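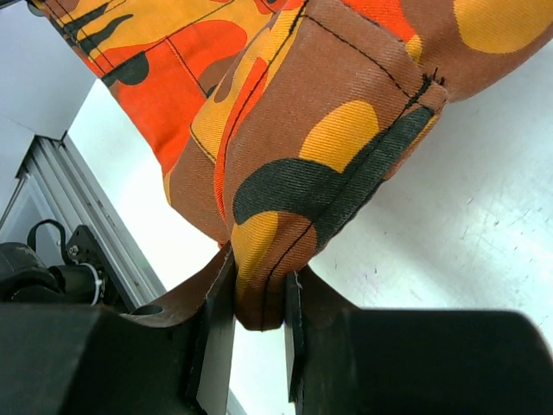

Camouflage-patterned fabric held above a white work surface.

Sep 22, 2022
By Krum Dimitrov, Dancombe University News Office

Dancombe University to offer evening degrees in Sutville

Dancombe University will begin teaching evening degree courses at its Sutville site next fall, with places for 200 part-time students in the first year.

The courses will be held in Prantl Hall, which the university has used for summer programs and staff offices. Students will be able to complete a full bachelor's degree there without attending daytime classes on the main campus.

Four programs will be offered at the start: business administration, early childhood education, applied mathematics and public health. All of them are already taught at Dancombe during the day. The evening versions carry the same number of credits, use the same exams and lead to the same degree. The diploma will not show where or at what time of day a student took classes.

Teaching will be divided into terms of 11 weeks. A student who takes two courses a term can expect to finish in six years, or sooner with credit from earlier study. Students may take a single course in any term, and they may skip one term a year without having to reapply.

The university board approved the plan in July. It followed a survey of adults in Sutville and nearby towns who had started college and left before earning a degree. Many said they would go back if classes were held close to home and after work. Travel to the main campus was the problem named most often, ahead of cost.

Tuition will be charged by the credit at the current part-time rate. Students at Sutville will not pay the campus recreation fee or the residence fee. They will keep full use of the library, including online journals and the book delivery service, and they can see an academic adviser in Prantl Hall on any evening that classes meet.

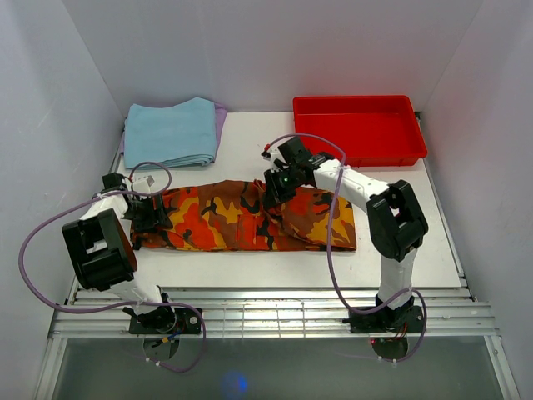 According to Heriberto Salazar, the advising hours matter as much as the class hours. He said that evening students at other sites had too often been told to come back before five o'clock to get a form signed, and that some of them gave up over it. "If you can only be here at night, then the person who can sign the form has to be here at night," Salazar said. He added that he would have liked to see nursing on the first list of programs and hopes it will be considered soon.

Nursing was left out of the first group because it requires supervised daytime placements. The university will look at the question again after the first full year of teaching.

Applicants need a high school diploma or its equivalent. Test scores are not required for anyone who has been out of high school for three years or more. Credits earned at other accredited colleges will be reviewed before an offer is made — applicants will know how many of their credits count before they decide whether to enroll. There is no age limit on the credits, though courses in mathematics and health may need a short refresher.

Applications will be made through Plonine, the university's online admissions system. People who do not have a computer at home can apply on paper at the front desk of Prantl Hall.

Work on the building is under way. It includes new lighting in the parking lot, a second entrance with a ramp, and a study room that will stay open until the last class ends. The work is expected to take 14 months in all, and the classrooms will be finished first. Summer programs will go ahead as usual but will meet on the upper floor.

Instructors will come mainly from the existing Dancombe faculty. Part-time instructors will be hired for some courses in business administration and early childhood education, and those jobs will be posted on the university website early next year.

Information evenings will be held in Prantl Hall this winter. They are free, and children are welcome. Dates will be sent to anyone who joins the mailing list.

Related news
Summer programs at Prantl Hall: how to register
Library extends book delivery to part-time students
Dancombe updates its transfer credit rules
Public health students present final projects

Contact: Dancombe University News Office | © 2022 Dancombe University | Back to top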